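Monday, February 5, 2018

Putting the Home Office Records in Order

Readers of this blog will recall that the household undertook in February to review all papers kept in the study. The review covers correspondence, tax records and the project files for Zoretham and Barnodon, the latter having been left unsorted for two years.

The first step was to clear the floor. A gray striped carpet is a practical surface for sorting, as the lines help to keep the piles straight. Papers were laid out by subject before anything was returned to storage.

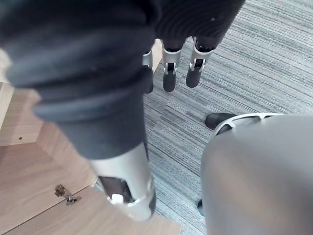
Photo credit: Helmi Nieminen

Each pile was then assigned to a file box. Boxes holding up to 600 sheets were selected for the Zoretham papers. Larger ones tend to be too heavy to lift from a high shelf – a lesson learned with the Steter records, which came to 3000 pages and had to be divided twice.

Labels are to be written only after the contents have been confirmed. Several older boxes carried titles that no longer matched what was inside, and the Samir correspondence was misplaced for most of last winter as a result. 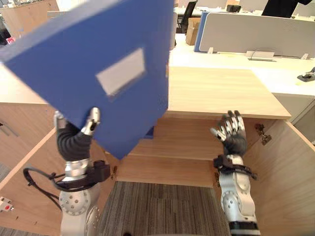 Blue file box and light wooden cabinet, label still to be filled in.

Current files will be kept on the shelves within easy reach. Closed matters will go lower down, arranged by year. Receipts remain outstanding and will be addressed in a separate post – the envelopes ordered for them have not yet been delivered.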